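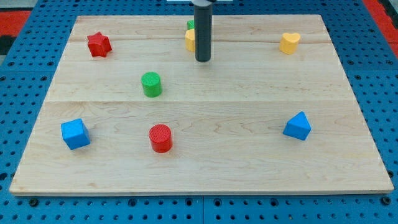 Toy blocks on the maple board, with the gripper over the far end.

Setting Up a Maple Work Board for Block Picking

Reading time: 4 min
Print this page | E-mail this page

A perforated table is great for bolting things down and poor for setting small things on. Blocks rock on the hole edges and the inserts catch their corners. We use a plain wooden board on top. This page covers making the board, finding its height, and teaching the first picks. It assumes your arm already moves and has passed its stop-button check.

What you need

Maple planks, planed to one thickness
Wood glue and clamps
Sandpaper, 120 and 220 grit
Double-sided tape
Two stop blocks that bolt to your table
A set of toy shape blocks in a few colors
A feeler gauge or a sheet of printer paper

Making the board

Ours finished at 614 mm wide and 431 mm deep. Yours can be any size as long as the arm reaches all of it without stretching straight. Check the far corners before you cut anything.

Joint the edges, glue, and clamp with light pressure. Heavy clamping bows the panel, and a bow of even a millimeter will show up later as a pick that works on one side and misses on the other. Leave it overnight. Scrape off the squeezed-out glue, then sand across the seams with 120 and along the grain with 220.

Don't varnish it. A glossy top throws glare back at an overhead camera, and blocks slide on it when a finger touches them. Bare maple is pale enough that red, green, yellow and blue all stand out against it. Knots and dark streaks have not bothered our color detection, but if yours picks them up, raise the saturation threshold until they drop out.

Fixing it to the table

Bolt the two stop blocks down first, one at the back and one at the left. Push the board against both and run strips of double-sided tape under the corners. The stops let you lift the board off and put it back in the same place. If your table is made of several panels, as ours is, lay a straightedge across each joint. A raised panel needs to be leveled before the board goes on, or the board will tip.

Finding the surface height

1. Clear the blocks off the board.
2. Set the arm to its slowest jog speed. Keep one hand on the stop button.
3. Point the gripper straight down and bring it over the middle of the board.
4. Lower it in small steps until a sheet of paper just drags under the tip. Write down the height.
5. Raise it, move to a corner, and repeat until you have all 4 corners.

If the readings differ by less than half a millimeter, use the highest one for the whole board. If they differ by more, shim the low corner with paper and measure again. Take a reading on each side of every seam too — glue joints can leave a small step that you won't feel by hand.

Set your travel height to 300 mm above the surface for sideways moves. You can bring it down later once you trust the program.

First picks

Start with the cylinders. They look the same from every direction, so you only need a position. Move on to the cube, which needs a rotation as well. Leave the star, the heart and the triangular prism for last. Their centers are not where you would guess, and the prism has to be gripped low on its sloping sides or across its flat ends.

Spread the blocks out with more than a finger's width between them. Pairs standing close together at the back are a useful test later on, when the single picks are reliable.

If a camera looks in from the front, remember that the gripper will hide whatever is behind it. Take your picture with the arm parked to one side, then plan the move from that picture. Our first program, Lumbao, looked for blocks with the arm still over the board and kept losing the ones in back.

Troubleshooting

Picks drift to one side during a session: the board has crept. Push it back against the stops and replace the tape.

Block tips as the fingers close: the grip is too high. Drop it a few millimeters.

Good in the middle, bad at the edges: redo the corner heights, then the camera calibration.

The height sheet we fill in is pinned up at the Lerside workshop, next to the bench. Copy it if you want one. Open bench is Wednesday evening.

Contact Lerside Workshop | Copyright Lerside Workshop | Back to top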